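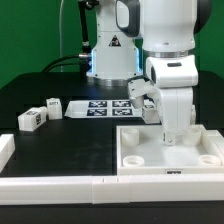 Page 7 of 108

Thread: Arm on our assembly bench, what happens to the bench jobs?

benchside_g
I work at Runside, on the Grorness site, on small furniture fittings and sample kits. In February they set up a robot arm in the old packing room and called the project Fira. It practises on white parts with black and white squares stuck on them so the system can find them. There's a square tray with a round socket in each corner, a flat panel, and a few blocks. It's a cut-down version of what we do by hand all day.

We've been told no jobs are going. We've also been told that two of us will be "cell operators" by next winter and that the rest will "move with the work". I'd like to hear from people who have been through this. What did your day look like afterwards?

oldpress
Went through it at Yimyam with a palletiser and later with a pick arm. Nobody got the sack. Four people left over the next year and none of them were replaced, so work out for yourself what that means. The ones who stayed had easier backs and a duller shift. You load, you watch, you clear a jam, you load again.

tinsnip
I'd disagree with the duller part. I was on the same sort of line at a different firm and I'd done the same twist and press since I left school. My wrists were going. Now I set up the cell in the morning, change the job over after lunch and sort out whatever it drops. I wouldn't go back. The pay took a long fight though, so get the grade written down before you touch the thing.

oldpress
Fair enough on wrists. But you're one of the two, aren't you? Ask the others.

tinsnip
There were three of us and yes, I was one. I take the point.

benchside_g
The grade is what worries me. They want us to show the engineers how we do it. They sit next to you with a laptop and ask why you turned the part that way. Half the time I don't know, I just do it that way. A mate on the bench refused and was told it was part of normal duties. Is it?

quaylamp
Rep here, different union branch so check with your own. Look at your job description. If it says "training of colleagues" that doesn't cover teaching a machine, in my view, but a manager will argue it does. What we did was agree a payment for each session and a limit on how long they could sit with any one person. Nothing stopped them paying it once it was asked for.

benchside_g
Thanks, I'll ask. I went over at break today to have another look. The parts have to be laid out inside the white barriers on the black table before it starts, and it's one of us who does the laying out. So on paper the robot does the assembly and a person does the setting up, and the setting up isn't in anybody's target.
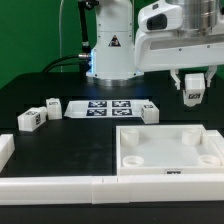

My own target is still 108 kits a shift, by the way, and I'm meant to fit the laying out around it. I raised this with the shift lead, who said to keep a note of the time. I've started a notebook. If anyone has a form they used for this I'd be glad of it.

oldpress
That's the bit to push on. We had the same. The hours we spent feeding the machine were booked to our old line, so the line looked slow and the machine looked cheap. Notebook is good. Get a second person to keep one as well.

mossgate
I'm on the other side of this, I install cells. I'd say give the engineers some slack. Most of us don't set targets and don't know what yours are. When an operator tells me a tray is at the wrong height or the light bounces off the bottom of it, I can sort that the same day. If they say nothing I find out months later. The people who speak up early end up with a cell they can live with.

quaylamp
Speaking up early is also unpaid design work.

mossgate
Sometimes, yes. I'd put the operators down as hours in the quote if the customer let me. Most strike it out.

tinsnip
Ask for the reach and the stop buttons to be checked by whoever is shortest on the shift. Ours was laid out by someone well over six foot, and it took a risk assessment to get it changed.

benchside_g
We haven't had a risk assessment shown to us at all. That's going on the list for the meeting. Will post back when I know what they said about the grade.

Comments (3)

petrolblue
Same thing starting at our place. We did get the grade in writing, but only for the first two operators. Anyone trained later came in at the old rate.

h_wicket
Did the notebook idea work in the end? We get told the time is "absorbed".

sandmartin907
Session payments were turned down at ours – they offered a longer break instead, and most people took it.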